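Home Diary Older entries Newer entries About Search

December, half past nine at night

Back at the bench on the Endgate job and my right wrist aches. The counter on the screen stood at 373 when I sat down this morning. Givmont want 760 before the holiday, and I have my doubts about both the number and the holiday.

The work is simple to write down. I hold the controller, I move the arm, the arm pushes blocks over a maple board, and the computer keeps a record of what my hand did. Later all of that is fed in and the arm is meant to do it alone. They call it teaching. I taught my sister's boy to ride a bike and it was nothing like this. He asked questions. He fell off and was cross about it. The arm has never been cross with me once, and I find I'd trust it more if it were.

Today was sorting by colour. You start with the blocks all over the place and nudge them into groups with the rod, no lifting, only pushing. Pushing sounds easier than picking up and is a good deal worse. A cylinder spins off the side of the rod if you come at it a hair off centre. The star catches on its points and turns when you wanted it to slide. I've got into the habit of coming round behind a block in a wide curve and giving it two short shoves, and I know perfectly well that the wide curve is now in the record many times over. If the finished thing swings about like a man looking for his glasses, they can blame me.

The yellow heart and the hexagon I can bring together half asleep. The blue and green ones are another matter, as they will end up in one heap, and then you have to go in between them with the rod and hope you don't send the lot towards the edge. 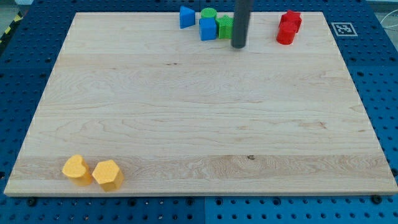
Iditz wrote back at lunch about the curves. The reply was that it didn't matter if my pushes were untidy, that untidy was welcome, since a machine shown only perfect runs has no idea what to do once it has made a mistake, and would I please leave my corrections in and stop starting again. Fair enough, I suppose. I can see the sense in it. But last month the same office sent round two pages on keeping the strokes smooth and of even speed, and I kept those two pages, and I read them again over my soup. Smooth and untidy. I've asked which they'd like me to be first.

I left the corrections in all afternoon anyway. Some of them were corrections of corrections.

Asked too about the test they ran on the last batch. The answer was "encouraging". I asked how many goes it had been given and how many it had got right, and was told there'd be a write-up. There was going to be a write-up in October. I don't say the thing can't work. I watched it bring a red block over to its partner a few weeks ago with no hand on the controller, and the hair stood up on my arms a little. Then it carried on pushing the pair of them long after they were together, as though it hadn't noticed it was done. Which is what I do when I'm tired, so perhaps it did learn that from me.

The other bench, the one on the Thái contract, is going over to guiding the arm by hand. You take hold of it and walk it through the job. They say it's quicker and kinder to the wrist. I had 15 minutes on it before tea and found I was leaning on the thing, and it sagged where I leaned, and I couldn't see the blocks past my own elbow. I'll stay with the controller for now.

Must ring about the boiler. Must buy one of those elastic supports from the chemist, the sort with the thumb hole, and send Endgate the receipt. Finished on 415, and the last few were poor, and I left those in as well.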